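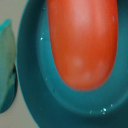 # enis-table

Recordings and config for a small desk arm that handles tableware and toy food. The arm was built in the shared workshop at Tonovstead and most of it was put together on one bench between other people's jobs. The name Enis belongs to the arm. The recording software is called Barroso and lives in its own repository.

Maintainer: Rocío Herrero
Last updated: 30th December

## What's in the repository

- `episodes/` – one folder per recording, each with video and joint positions
- `calib/` – calibration files for the arm and both cameras
- `parts/` – print files for the camera bracket and the fingertips
- `notes/` – build log, in no great order
- `splits.txt` – which episodes are for training and which are held back

There are 222 episodes. Of these, 14 are held back for testing and shouldn't be trained on. The held-back ones use the same objects as the rest but different starting positions, so they tell you very little about how a model will do with new objects.

## The arm

The printed parts are white PLA at 30% infill, apart from the fingertips, which are a softer filament and wear out. Print spares. The first set lasted until June and then began to split along the layer lines near the screw holes.

The gripper cable needs slack. If it is tied down too close to the bracket, the last joint pulls against it and the readings drift. I leave a loose loop and check it after every move of the base.

Power comes from a Takavano bench supply. Turn the supply on before plugging in the USB lead. The other way round, the controller sometimes misses the motor nearest the base and you have to start again.

## Cameras

Two views are saved for each episode:

| Name | Where | Notes |
|---|---|---|
| `wrist` | on the gripper | close focus, objects often run out of view |
| `table` | fixed, looking down at the table | shows the gripper and most of the layout |

The two streams are started together but are not locked to each other. Expect them to be out by up to 4 frames. `tools/align.py` fixes most of this by matching timestamps.

## Table layout

The base layer is a black tablecloth. It hides marks and keeps reflections down, but dark cables are hard to pick out against it, and so is anything else dark near the edges.

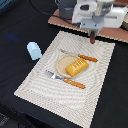 The place setting used in the later episodes is a pale woven mat with a small tan plate, plus a knife and fork with orange handles. The mat is laid at an angle on purpose. With it square to the base, early models learned to go to a fixed spot and ignored the plate. Toy food goes on the plate, and it is fine for it to hang over the rim.

The metal parts of the cutlery catch the light. In some recordings the knife blade is close to the colour of the mat, and colour thresholds will lose it. Use the handle if you need something to track.

The glossy toys give a highlight that moves as the wrist camera moves. I have left exposure fixed throughout and have not corrected for this.

## Running it

```
pip install -r requirements.txt
python tools/check.py --calib calib/current.json
python replay.py --episode 0031 --speed 0.5
```

Replay at half speed the first time. The arm does not know the table is there. If your base sits lower than mine, the fingertips will hit the cloth, so set `z_offset` in the config before doing anything else.

## Known problems

- Several early episodes have no `table` video. They are listed in `notes/missing.md`.
- Grip force is not recorded. Only the commanded opening is saved.
- Task labels were typed by hand and spelling varies ("placemat", "place mat", "mat").
- `align.py` fails without an error if the clock changed during recording.

## Use

Data is CC BY 4.0 and code is MIT. Corrections to the labels are welcome as pull requests. Please keep those separate from code changes, and run `tools/check.py` first.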